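Emideck desk, light oak, 133 cm. My review after 4 months

Bought in March, been meaning to write this forever. Writing fast, lunch break, sorry for typos.

Short version: good desk, annoying assembly, one real complaint. Would buy again, probably. 4 out of 5.

Why this one. Old desk was a hand-me-down with sharp corners and I have bruises to prove it. Wanted rounded corners, pale wood, a hole for cables. Looked at the Kaner first. Nice but the corners are square and the cable slot is just an open gap along the back, pens roll straight in. Looked at the Katton too. Prettier legs, wobbles like crazy in the showroom. Emideck was in the middle on price and had the hole with the cap. Done.

Delivery. Two boxes, top in one, legs and hardware in the other. Top box is HEAVY. Driver left it at the bottom of the stairs. My neighbor Nevzat Akyol helped me get it up, thank you Nevzat. One corner of the box was crushed but they pack a lot of foam in there and the top was fine.

Assembly. Says 45 minutes. Took me most of an evening. The drawings are tiny and the long and short bolts look the same until you've put the wrong ones in. Lay them all out first, sort by length, then start. Also the holes for one leg were a hair off and I had to loosen everything and wiggle it. Pre-drilled, so no drill needed, just the hex key. Use your own hex key if you have one, theirs is soft and started rounding off by the third leg.

Once it's together though. Solid. I lean on the front edge all day and no creaking. Wobble is very slight if you push from the side, nothing when typing. Retightened the bolts once after a few weeks and that helped.

Surface. Best part for me. Pale grain, not orange like a lot of "oak" stuff turns out to be. Doesn't show dust. Does show coffee if you leave it, I had a ring that took some rubbing with a damp cloth, came off in the end. Ballpoint came off too with a bit of dish soap. Haven't tried a marker and dont plan to. No scratches so far but I use a mat for anything with a blade.

Corners. Rounded, properly rounded, not just sanded a bit. Hip approves. My kid runs past this thing at full speed and I've stopped wincing.

Edges. Front edge is comfortable under the wrists. I was worried about that, had a desk once that left a line on my arms by noon.

Cable hole. Toward the back, and off to the right of the middle. Took me a minute to like that. If your monitor is dead center the cable has to take a little detour. For a lamp or a charger on the right side it's perfect. The cap is dark gray and sits flush so you can slide paper over it without catching. Mine was stiff to pull out the first few times, fingernails only, easier now. Wish there was a second one on the left. That's the real complaint, cables on the left just go over the edge and it looks messy.
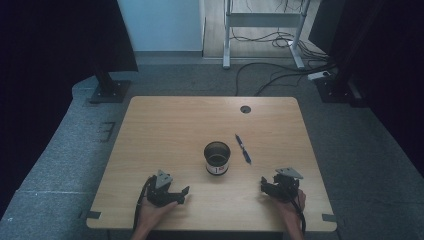

Cup and pen out, cable hole at the back. Cables over the front edge, see what I mean.

Size. Fine for one person with a laptop and some junk. Two people side by side, no. Depth is good, I can push things to the back and still have room for my arms up front. Measure your room before ordering, I was lucky with mine, 3 cm to spare next to the door frame.

What I'd change. Second cable hole. Bigger drawings in the manual. Better hex key. Maybe a tray underneath, I ended up buying one from Manole and screwing it on myself. Works fine, but you need short screws or you'll come out the top. Check twice.

Customer service. Wrote to them once about a missing plastic foot. Answer came in 4 days, foot came a week after that. Ok not great. Had a folded bit of cardboard under that leg in the meantime.

Smell. Someone asked on another review. A little on the first day, kept the window open, gone by the weekend.

Good: surface, corners, sturdy, cap sits flush.
Bad: manual, hex key, only one cable hole.

If you're stuck between this and the Kaner, get this. If you want something you can move every month, look elsewhere, it is realy heavy. Back to work.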